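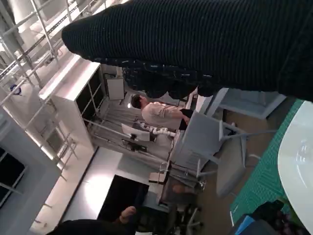 *by Canan Güler | 13 Sep 2024 | for readers 7 and up*

## Why does a sweater stretch?

Grab the end of your sleeve. Pull. Let go. Boing! Back it goes (mostly).

Now look at the big dark sleeve in the photo. See the thin lines running along it? Those are called **ribs**. Ribs are the secret.

### Loops, loops, loops

Knitting is yarn pulled into loops. Each loop hangs on to the loop below it. Pull on the cloth and the loops change shape, long and skinny or short and wide. The yarn itself hardly has to stretch at all.

Woven cloth is different. Threads go over and under, straight across. Not much room to move. Try it on a bedsheet. (Ask first.)

### So what are ribs?

There are two main stitches, knit and purl. A purl is a knit stitch seen from the back. Put them in columns, knit, purl, knit, purl, and the cloth folds up like a tiny accordian. Knit columns pop out. Purl columns hide in the dips.

Pull sideways, the folds open. Let go, they close again. Good for cuffs, collars, hats, sock tops.

### What about the specks?

Lower down on the dark knit there are little pale flecks. Yarn can be made with flecks in it. Bits of another color get mixed in with the fiber before its spun, or a second yarn gets twisted in after. Flecky yarn is often called **tweed**.

### Try it!

You need 3 things: a ruler, a ribbed sock, a T-shirt.

1. Lay the sock top flat. Measure across.
2. Pull it wide, gently. Measure again.
3. Same with the bottom edge of the T-shirt.

Which one grew more? T-shirts are knitted too, btw. Super tiny loops. Get a magnifying glass and look at the inside, then the outside. Not the same! Draw both.

Next time: wool, and why it itches.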